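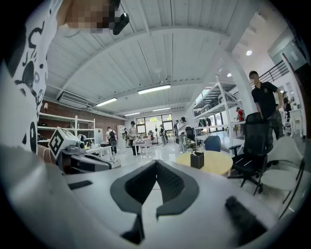

Zwei schwarze Greifbacken mit geriffelter Oberfläche. Links der zweite Greifer mit Markerwürfel.

Wie vergleicht man zwei Greifer?

Ein Greifer ist die Hand eines Roboters. Manche Greifer hält zuerst ein Mensch fest und macht die Bewegung vor. Eine Kamera am Griff zeichnet alles auf, der Roboter lernt später daraus.

Im Projekt Skerow werden zwei Sorten Backen verglichen, eine weiche und eine harte. Jede muss 12 Gegenstände anheben, darunter einen Schwamm und einen Becher von 100 Gramm. Die schwerste Probe wiegt 510 Gramm. Rutscht sie heraus, gilt der Versuch als nicht bestanden.

Wozu dienen die Muster?

Die schwarz-weißen Quadrate heißen Marker. Jedes Muster kommt nur einmal vor. Der Computer kennt seine Größe und berechnet aus dem Kamerabild, wo sich der Marker befindet. Marker gibt es als Würfel auf dem Gerät und als flaches Schild an der Wand.

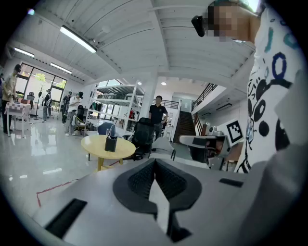
Versuch für zu Hause

Du brauchst eine Grillzange, zwei Gummibänder und einen Löffel.
1. Hebe den Löffel mit der Zange an.
2. Wickle um jede Zangenspitze ein Gummiband.
3. Hebe den Löffel noch einmal an. Wann musst du fester drücken?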